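Diese Website verwendet Cookies, um die Nutzung der Kursseiten auszuwerten. Mit dem Weiterlesen stimmen Sie dem zu. Einstellungen ändern | Akzeptieren

Kurs Badumix, Einheit 4: Vormachen mit Handgreifern
Stand: 1. August 2019

Thema der Einheit sind Aufgaben mit zwei Händen an weichen Gegenständen. Als Übungsfall dient das Umlegen einer gestrickten Decke auf einem Bett.

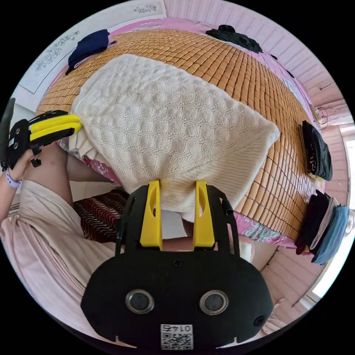 4.1 Zwei Wege zur Vorführung

Bei der Fernsteuerung bewegt die vorführende Person den Roboter über Hebel oder über einen zweiten, baugleichen Arm. Die Aufzeichnung enthält dann direkt die Gelenkwinkel des Roboters. Nachteil: Man spürt den Stoff nicht, und die Arbeit geht langsam voran.

Beim Handgreifer hält die Person das Werkzeug selbst. Aufgezeichnet werden das Kamerabild, die Lage des Greifers im Raum und die Öffnungsweite der Finger. Ein Roboter ist während der Aufnahme nicht nötig. Die Bewegung muss später auf den Arm übertragen werden, und nicht jede Haltung, die ein Mensch einnimmt, ist für den Arm erreichbar.

4.2 Besonderheiten bei Textilien

Eine Decke hat keine feste Form. Es reicht daher nicht, einen Greifpunkt in Koordinaten anzugeben. Das Modell muss Kanten und Lagen im Bild erkennen. Dicker Strick lässt sich an der Kante meist gut fassen, bei dünnem Stoff rutscht leicht eine zweite Lage mit - das ist bei gefalteten Kleidungsstücken der häufigste Fehler.

Beide Greifer müssen zeitlich zueinander passen. Zieht einer früher an, dreht sich die Decke. In der Auswertung werden deshalb die Öffnungsweiten beider Seiten auf einer gemeinsamen Zeitachse dargestellt.

4.3 Ablauf einer Vorführung

1. Greifer einschalten und Kennnummern notieren.
2. Finger einmal ganz öffnen und ganz schließen.
3. Ausgangslage herstellen. Die Decke liegt gefaltet, die Lage darf von Durchgang zu Durchgang wechseln.
4. Kante mit beiden Greifern fassen, anheben, ablegen.
5. Finger öffnen und die Hände zurücknehmen, erst dann die Aufnahme beenden.

Misslungene Griffe werden nicht herausgeschnitten. Wer nachfasst, fasst in der Aufnahme nach.

4.4 Datenbestand für die Übung

Der Satz Udlow umfasst 1331 Vorführungen, davon 720 mit Decken und der Rest mit Kleidung. Für die Prüfung des Modells sind 165 Durchgänge zurückgelegt. Sie dürfen beim Training nicht verwendet werden.

Aufgabe bis zur nächsten Einheit: Bestimmen Sie für zehn Durchgänge den Zeitpunkt des ersten Griffs, links und rechts getrennt. Abgabe als Tabelle im Ordner Clalldale. Die Fortsetzung mit Fernsteuerung folgt im Oktober.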